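Tips > Around the House > Paper, Cables and Small Bits

Sorting out the bits and bobs: what worked in our house

I have been putting off writing this one because it involves admitting how many odd buttons we own. But January was long and wet, and I spent most of it going through drawers, so you may as well have the benefit.

We live in a two-bedroom terrace in Huvcombe with one decent cupboard, and that cupboard has the boiler in it. Everything small has to go somewhere else. For years that meant the kitchen drawer, then the second kitchen drawer, then a biscuit tin on top of the fridge, and finally a carrier bag hung on the back of the door, which I'm told is where tidy people keep their other carrier bags.

Start with one drawer and tip the whole thing out

Don't pick through it. If you pick through it you'll take out two dead pens, feel marvellous and shut the drawer again. Put an old sheet on the bed and tip the lot on to it. Doing it on the bed means you have to finish before you can go to sleep – my friend Delia Escobar taught me that years ago when we shared a flat and it's still the best bit of housekeeping advice I've had.

Then make heaps. Mine were batteries, keys, string, things with a plug, things for sewing, things for mending, and paper. Whatever is left over goes in a bowl for a month. If you haven't gone looking for it by then, out it goes (or to the charity shop, if it's any use to anyone).

Batteries

Put the new ones in something with a lid and stick a bit of tape over the ends of the old ones until you can get them to a recycling point. Most big supermarkets have a bin for them near the door. Don't keep loose ones in with keys and coins, it's a fire risk, and I did it for about ten years without knowing.

Keys

Try every key in every lock you own, one afternoon, with the radio on. Label the ones that fit. I used those brown luggage labels because I had a packet left from jam making. We had eight keys that fitted nothing at all and I kept four of them anyway, in case. I can't explain the four.

Jars and tins

Glass jars are lovely for screws and buttons. To get the labels off, soak them in hot water with a good squirt of washing-up liquid, then rub any leftover glue with a little cooking oil on a bit of kitchen roll and wash again. Lids that smell of pickle will carry on smelling of pickle whatever you do. I've tried bicarb, I've tried lemon, I've tried leaving them on the windowsill in the sun. Use those ones for nails!

Shallow tins are better than deep ones for anything you need to see. Margit Katona, who I used to sew with, kept all her bobbins in an old watercolour tin with the little pans taken out, and I've been looking for one like it in every junk shop since.

Cardboard

Now this is my favourite part. You can spend a fortune on plastic trays and dividers, and they're never quite the width of your shelf. Cardboard you can cut to fit. A sturdy delivery box, a sharp craft knife and a metal ruler will get you a very respectable set of pigeonholes in an evening.

Cut your dividers from the sides of a second box and check which way the ridges run before you start. You want them going up and down, like little pillars, on anything that's holding weight. Going across, they fold the first time somebody puts a stapler on them. Measure the inside of the box and take off a couple of millimetres, or you'll be forcing it in and it'll bow.

For a grid, cut slots halfway through each piece and slide them together like the cardboard in a wine box. Make the slots the same width as the board, no wider. If they're sloppy it all leans over to one side, and you can't really get it back. PVA is fine for fixing the edges, but go thin and hold it with clothes pegs. I was too generous the first time and the whole thing went soft and sulky on me.

Change your blade more often than you think you need to. A blunt one tears the paper layer and it's much more likely to slip. Cut towards nothing you're fond of, and put a mat or another piece of card underneath – our table has a line across it from Christmas crafts that no amount of polish will shift.

If it's for a damp room, don't bother with cardboard at all. I made one for the bathroom and it lasted until the second bath.

Cables

Cables were my worst heap. The trick is to coil each one loosely, put it down the middle of a toilet roll tube and write on the tube what it belongs to. Write it in pencil, you'll be changing your mind. Stand the tubes upright in a shoebox and they take up no room to speak of. Don't wind them tight round your hand as I always did, as they go at the ends and then you're buying another one.
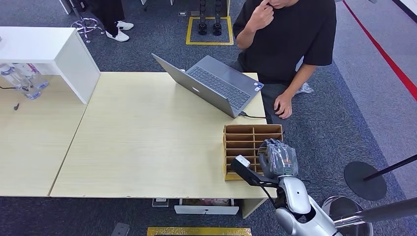
The ones in daily use are a different matter. I like those to live near the socket they're used at, so chargers stay by the desk or the bed and don't go travelling round the house. A bulldog clip on the edge of a shelf will stop the end sliding off down the back, and a dab of nail varnish on the plug tells you whose is whose without a single argument. Ours is pink for me and green for my husband.

Paper

I scan the things I might want to look at and keep only the ones I might have to show somebody. Guarantees go in one folder with the receipt stapled to the front. Instruction booklets I mostly let go, as you can nearly always find them online, but do look up yours first before you throw it out. I didn't, and I now have an oven timer I can only set by luck.

Photographs are another job altogether. My neighbour Etelka Balogh has been going through her family's and had got to almost 4,000 when I last asked, which put my one drawer into perspective. She does them by decade in old shirt boxes and writes on the backs in soft pencil, never biro, as it dents through to the front.

Keeping it that way

Five minutes on bin night, that's my whole system. Anything that has landed on the side gets put in its heap, and if a box is full then something comes out before anything else goes in. It slips when we're busy. The bowl is rather full again as I type this, mostly rubber bands from the post, and there's a hinge in it I don't recognise. I'm giving it until the end of the month.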